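Quilt cover

A quilt cover (Canadian English: duvet cover; in older Australian use also doona cover) is a removable fabric case that encloses a quilt or duvet and protects it from soiling. It is made of two panels sewn together on three sides, with an opening on the fourth that is closed with buttons, snaps, ties or a zipper. Covers are sold singly or in sets with matching pillowcases, and are laundered more often than the filling they contain.

Names

The terms vary by region and are not used consistently. In Australia, "quilt" commonly means the loose filled bed covering known elsewhere as a duvet, and "doona" began as a trade name before passing into general speech. In Canada, "duvet" is usual for the filled covering, while "quilt" tends to mean a thinner one with its layers stitched together. A stitched quilt may be used without a cover, in which case the printed or pieced top is the visible surface of the bed.

Construction

Most covers are woven from cotton or a blend of cotton and polyester. Flannelette is common in colder areas and linen in warmer ones. Corner ties, where fitted, hold the filling in place and reduce bunching. The opening is usually at the foot of the bed, although some makers place it along one side.

Children's designs

Printed bedding for children forms a large part of the trade. Designs fall into two broad groups: a single large picture centred on the bed, and an all-over pattern that repeats across the cloth. The second group includes banded layouts, in which strips of contrasting colour carry dots, stripes, small motifs or cartoon faces. Such patterns have no strict top or bottom and hide small stains better than plain cloth. Animal faces, particularly monkeys, cats and bears, are frequent subjects.
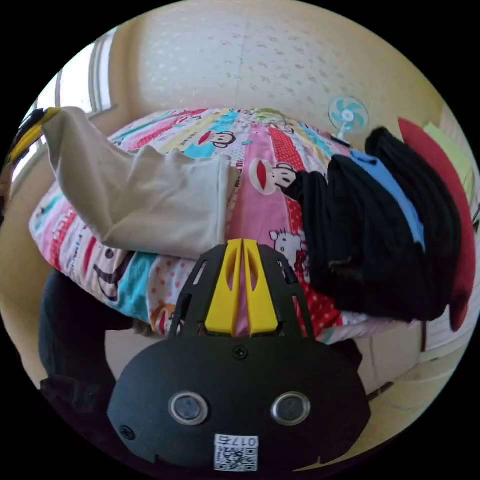 Bed quilt with bands of colour and cartoon monkey and cat faces, with clothing heaped on it.

The textile writer Branwen Harries, in her survey Granden Bedding Patterns, catalogued 263 printed children's designs and grouped them by layout. Banded patterns were the second largest class, after all-over repeats of a single motif. Harries noted that dotted and striped bands were often carried over from earlier lines and combined with new character prints, so that the same red-and-white dot might appear in several unrelated designs.

Use in the household

Besides its use for sleeping, a made bed covered with a quilt often serves as a work surface. Clothes are put down on it for sorting and folding, and suitcases are packed on it. A household study by Elias Mansour and Yurani Alvarado in Candport found that nearly 290 of 700 respondents folded most of their laundry on a bed. The kitchen or dining table was the next most common place.

Care

Cotton covers are generally machine washed, turned inside out to limit fading of the print, and closed before washing so that smaller items do not collect inside. Stitched quilts are washed less often and need more room in the drum. Strong reds may bleed in the first wash.

See also

Bedspread
Comforter
Flannelette
Patchwork
Pillowcase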